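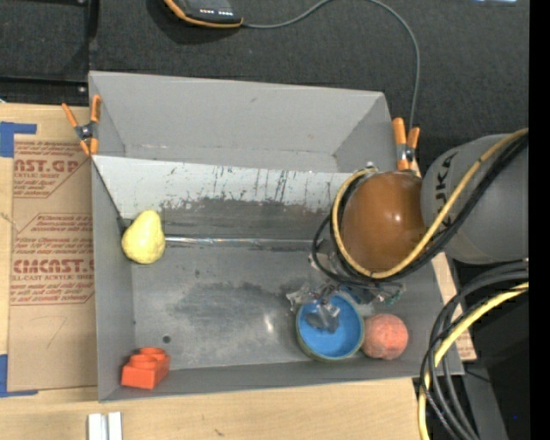
Robot arm that kept pushing puts Barar workshop on pause

Print | E-mail this story
Reading time: 7 minutes

By Lucyna Urbańczyk
17 June 2019

DOUCETTE - The robot arm at Barar, the little engineering outfit over on the old mill road that has been teaching a machine to pick things up, is switched off this week and will stay that way for a while yet. A fault earlier this month sent the arm down into its work bin and kept it pressing there until somebody hit the stop button, and one of the staff came away with bruised knuckles and, by her own cheerful account, a bruised opinion of robots.

She is Marlene Leclerc, and she was back at her desk the next morning with her hand wrapped up and a good many people bringing her coffee. No bones were broken. She says she would like that printed high up in the story because her mother reads this paper, so there it is, Mrs. Leclerc, she's fine.

Readers who came along to the open evening in the spring will remember how the thing works, but for everybody else it goes something like this. The arm hangs over a gray bin. In the bin go ordinary odds and ends of different shapes, such as a pear, a toy building block, a bowl or a piece of round fruit, and the arm tries to get hold of one without knocking the rest about. Then it tries again, and again after that, all day long, with the software (Barar calls it Stastard) making notes on what went well and what didn't. It's slow going. I sat and watched it for most of a lunch hour once and I can tell you that you end up rooting for it, much the way you would for a toddler with a spoon.

On the day of the fault the arm had made 369 tries since the morning start-up, and it was on the next one when things went wrong. There were two people in the room, Ms. Leclerc and the workshop's lead engineer, Edgars Ķēniņš, who was over at the far bench with his back turned, eating a sandwich, a detail he volunteered himself and which I thought was rather decent of him.

The arm went in for the bowl. Normally, when the fingers meet something solid, a signal comes back up the cable, and the arm eases off and closes its grip. This time the signal didn't come. The arm touched the rim of the bowl, carried on down as if there were only air beneath it, and the bowl tipped and jammed against the floor of the bin with the whole weight of the machine leaning on it.

"You hear it before you understand it," Ms. Leclerc told me. "There's a kind of creak. I thought it was the table, and I did the thing you should never do, I put my hand on the side of the bin to steady it."

The bin slid, one of the spring clamps on its side let go, and the handle of the clamp caught her across the knuckles. Mr. Ķēniņš heard her shout and got to the red button, and the arm stopped at once. Both of them are very clear on that point. The button did its job. What troubles them is how long the arm pushed before anyone reached it, which the recording puts at roughly five seconds. That doesn't sound like much until you stand there and count it out, as Mr. Ķēniņš had me do, with my hand flat on the bench.

So what happened? The short version is a cable. There are quite a few of them running down an arm like that, and they have to be left with enough slack for the arm to turn and bend, and slack has a way of finding something to catch on. In this case, Barar believes, a loop near the gripper hooked itself over one of the clamp handles during an earlier reach. When the arm lifted away it gave a tug, and the plug at the other end worked part of the way out of a small control unit called the Drarnine, whose whole purpose in life is to pass along what the fingers are feeling.

A plug that falls right out would have been a much happier story. The Drarnine would have reported a lost connection, the arm would have frozen where it was, and Ms. Leclerc would have grumbled and pushed it back in. A plug hanging halfway is another matter. The power was still getting through but the readings weren't, and Stastard, getting no fresh numbers, went on using the last good one it had. The last good one said the fingers were touching nothing at all.

Amândio Rebelo wrote that piece of the software, and he didn't try to wriggle out of it when I caught him by the coat rack. "It was meant as a kindness," he said. "Sometimes you lose a reading for a blink and you don't want the whole day's work to halt over it. So I told it to hold the old value. I should have told it how long it was allowed to hold it for, and I didn't, and I've been lying awake over that."

He has since changed it. If a reading goes stale for more than a moment the arm will now stop and wait for a person, even if that means it stops more often than anybody would like. He has also gone back through the older logs to see whether the same thing had happened before in a smaller way, and found two occasions when the readings had stuck and then come back by themselves before the arm reached anything. Neither had been noticed at the time. He brought that up himself, and I gather it was not a comfortable meeting.

Annick Li was asked in from outside to look the whole setup over. She has spent most of her working life around packing machinery and has the calm of a person who has seen a great deal of it go wrong. She spent an afternoon in the workshop, a fair bit of it on her knees under the table, and wrote up a list that Mr. Ķēniņš has pinned to the door.

Some of it is about the machine. The cables are to be tied in closer to the arm, with the slack kept up high where it can't trail over the bin. The plug on the Drarnine gets a locking collar. The spring clamps are to go, in favor of brackets bolted through the table, and Ms. Li was quite warm on this subject. A spring clamp is a lovely thing for holding a board while the glue dries, she said, but it has handles that stick up, and she doesn't care to see anything sticking up beside something that swings.

The rest of it is about people. At the moment there is one stop button, fixed to the wall by the far bench, and it was pure luck that the man with the sandwich was next to it. A second will be mounted at the table itself. There will be a line taped on the floor, and when the arm has power, hands and elbows stay on the far side of it. The arm's pushing strength is also being turned well down for everyday work. It had been set high last winter for some trials with heavier objects and, as these things go, had never been set back.

"I don't think they were careless," Ms. Li said. "They were used to it. You work next to a machine for a year and it becomes a sort of colleague, and you stop giving it room. I've done it too." She held up her left thumb, which has a scar along it, and didn't say any more than that, and I didn't like to ask.

There was some talk around town last week that the arm had "gone wild" and smashed up the workshop. I heard one version at the bakery in which it had thrown a chair. I'm happy to say the full list of damage is one cracked bowl and a scuffed bin, and the bin had plenty of scuffs already. The arm doesn't travel, it can't reach the chairs, and all through the fault it was doing just what it had been told to do with the poor information it had been given. Mr. Ķēniņš says he understands why people enjoy the chair story more and he has stopped correcting it.

He was more serious when we talked about the schoolchildren. Classes from the middle school had been coming in to watch through the spring, and they stood, he said, a good deal closer to the table than he is now easy with. The visits are off until the new rules have been tried out by grown-ups. He wrote to the families himself and has had some kind letters back, along with one less kind, which he said was fair and which he answered by telephone.

The plan is to power the arm up again in July, at low strength and with an empty bin, and to run it that way for two weeks before anything goes back in for it to pick up. Ms. Li will come by at the start and again at the end. If she isn't happy, Mr. Ķēniņš said, it waits until she is.

Ms. Leclerc has asked to be the one who switches it on. Her hand has gone from purple to a sort of mustard color, and she can type again, though the bottom row of the keyboard still makes her wince. She has kept the cracked bowl. It's on the windowsill by her desk with paper clips in it.

Anyone with questions about the workshop, or parents wanting to know about the fall visits, can drop by Barar on weekday afternoons and ask for Mr. Ķēniņš.

Print | E-mail this story

Related items
Barar opens its doors for a spring evening of robots and pie
Middle school science club gets a look at machine that learns
Mill road to lose a lane while water main is replaced
Letters: more on the noise from the workshops
Doucette library seeks readers for summer story hour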